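Ticket 3819: Walking route downloads fail or stop at stage 5
Product: Storkwood trail guide (phone app and web map)
Area: Pesel to Vesau, by way of Jitaru
Status: open, workaround available

Reported problem

Customer bought the Pesel to Vesau guide for a walking trip and tried to save it for offline use the night before leaving. The download bar stopped at stage 5 of 17 and the app showed error 321. Stages 1 through 4 opened fine with no signal. The rest showed a blank map with the route line drawn over it.

Customer had already restarted the phone and signed out and back in. Same result both times. 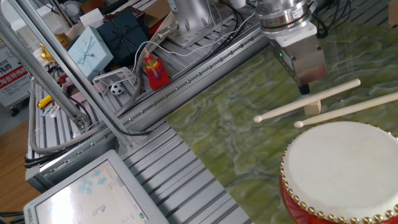
Stage 5 is the one that leaves Jitaru by the river path and climbs to the upper village. It was redrawn in August after the footbridge closed, and the new version goes the long way by the road. Customers who bought the guide before the change still have the old stage list saved on the phone. The app asks for a map file that was removed and then gives up on everything after it.

Checked on our side

- Fresh account, new purchase: all 17 stages download.
- Old account, guide bought before the change: stops at stage 5, error 321.
- Old account, web map: all stages show, correct route past Jitaru.
- Old account, hotel Wi-Fi in Vesau and mobile data: no difference. Connection is not the cause.

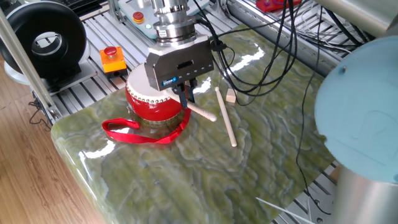
Last updated: October 14, 2025

Steps for the customer

1. Open My Guides and write down any notes you added to a stage. They are stored with the guide and will be lost in step 2.
2. Press and hold the Pesel to Vesau guide and choose Remove from phone. You will not be charged again.
3. Close the app fully.

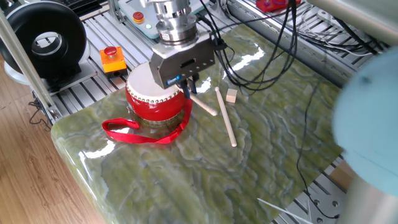 4. Open the app on Wi-Fi, go to Purchases, and tap Restore.
5. Download the guide again. Leave the screen on until the bar is full.
6. Turn on airplane mode and open stage 5. The route should leave Jitaru by the road. If it still follows the river, repeat from step 2.

Customer reply

Worked on the second try. The first time the screen locked and the download paused at stage 9. Customer also asked if the bus stop at the end of stage 12 is still in use, because the guide lists it and the board in Pesel does not.
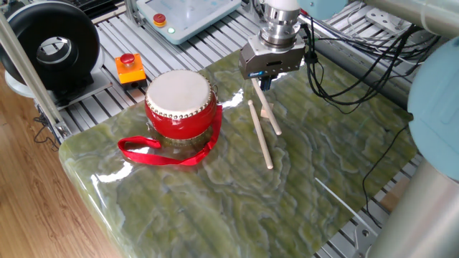 Bus question passed to the route editors as a separate ticket. Until they answer, customers should plan to walk stages 12 and 13 on the same day or arrange a ride from the guesthouse.

The fix for the old stage list is planned for the next app release. This ticket stays open until then. Please add new reports of error 321 here and include the purchase month and phone model.

Contact Storkwood support | © Storkwood | Back to top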